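What the arm costs after you've bought the arm

6 min read
Last updated June 2025

Hiwot Asfaw keeps her budget on paper. She has the spreadsheet too, and she'll send it to anyone who asks, but the version she works from is a fat green folder with quotes stapled to quotes and her own handwriting running up the margins. She put it on the table between us before I had my recorder going.

"Start with the page that has the coffee on it," she said. "That's the one where I got it wrong."

Asfaw plans equipment for Lerthorpe, a small teaching and testing workshop where people come to learn how to program robot arms and, increasingly, to find out if an arm can do a job they have in mind. She came to it from purchasing for a print shop, and she still talks about machines the way print people do, in terms of what they eat and how long they stand still. She loves this stuff. In the two hours we spent together she got up four times to go find a catalog.

The coffee page is her first plan for a two-arm station. It has the arms, the grippers and the controller, with a neat total at the bottom. It has no table.

"I'd written 'use existing bench'!" she said, and laughed so hard she had to put the folder down. "As if you could just set them on a bench. You have to bolt them to something, and that something can't wobble, and then you want to move them six inches over because the reach is wrong, and now you need more holes. So the table is equipment. The wall behind it is equipment. Put them in the plan on day one."
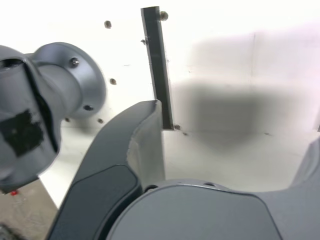 Her second plan has a page she calls "small stuff," and it's the part she most enjoys showing people. Fasteners have their own line. So do cable clips, spare finger pads, labels and hand tools. When she explains it to newcomers she tells them to stop looking at the gripper for a minute and look at everything near it: the screw heads in the white wall behind the arm, the long dark bar mounted there, the ragged piece of black tape stuck on the gray housing. "Somebody paid for all of that," she said. "Tape is cheap, sure. But nobody's purchase order says tape, and then in week two a person is driving to the hardware store on the clock." She gives the line $1000 a station for the first year and doesn't apologize for it when the finance people raise an eyebrow.

I asked whether that was a lot for screws and tape.

"It's for not stopping," she said. "I had a month, this was April, when we were down because of a connector. A connector! The arm was fine, everybody was ready, people had traveled to use it. I would have paid ten times what that part cost to have one in a drawer."

She gets her arms through Madurus, a reseller, and her grippers from Drolard, and she has kind words for both, along with a few suggestions. What she'd like from any seller is a quote that separates what you need in order to switch the thing on from what you need in order to do some work with it. She now asks for this in writing. Madurus sent back a list with 26 items on it, and she was thrilled.

"People think a long list means they're padding it," she said. "I was so happy. I could go down it and say, have it, have it, don't need it, oh no, definitely need that. That list is the best thing in the folder."

The other thing she pushes hard is deciding on the task before deciding on the gripper. A lot of her visitors arrive with a gripper already picked out (usually the one from a video they liked) and then try to work backward to a job. Asfaw makes them do a cheap trial first. Pick up a block. Put it down where you meant to. Do it again after lunch when the light has changed, and again with the block turned a little.

"It sounds like kindergarten, I know, and I get some looks," she said. "But you learn so much from a block. You learn if the fingers open wide enough. You find out if the arm can get to the far side of the table without tying itself in a knot. You find out how good your people are at setting things up, which matters more than the arm does, in my opinion." 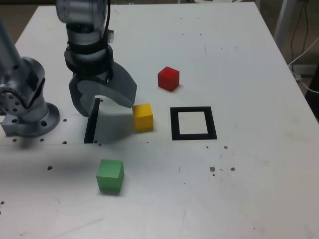

She budgets for those trials as well. Every station plan at Lerthorpe sets aside $2000 for what she calls learning money, most of it staff hours, and the rule is that it has to be used before the final order goes in. If a trial shows that the gripper is wrong, that's money well spent, she says, and she means it. One of her favorite pages in the folder is a canceled order for a bigger arm than anyone needed. She has drawn a star on it.

Does every station need two arms? Most of her visitors ask this, and she tells them to begin with one unless the job plainly calls for a second. The second arm brings its own mounting and its own cables, and the two have to keep out of each other's way. "Twice the arms is more than twice the planning," she said. "It's wonderful when it works, I could watch it all day. But leave the space for it, run the extra power, and buy it next year."

Space is where she thinks beginners shortchange themselves most. They measure the table and forget the person. Someone has to walk around to the back with a wrench, and someone else has to stand far enough off to be safe while still seeing what the gripper is doing. Her drawings have people on them, little ovals with initials, and she moves them around with a pencil eraser. She also draws the cables, in red, all the way to the outlet.

Then there's the question of what happens when it gets old. Asfaw writes a replacement date beside every item over a certain price, and she is cheerful about being wrong. Fingers and pads wear first in her experience. Arms last longer than people expect if they're mounted well and nobody asks them to lift things they shouldn't. Software is the one she worries about, and she now asks each seller how long they plan to support the controller and writes the answer down along with the name of the person who gave it.

Her next project, Tsegaye, is a room with several stations sharing one set of spares, and she has already started a fresh folder for it. It's blue. The first page, in large letters, says TABLE. Underneath she has listed the thickness of the top, the spacing of the mounting holes and how many people it takes to carry one through the door.

"Five, if you want to be nice to their backs," she said, and went off to find me the catalog it came from.

14 comments
Shared 83 times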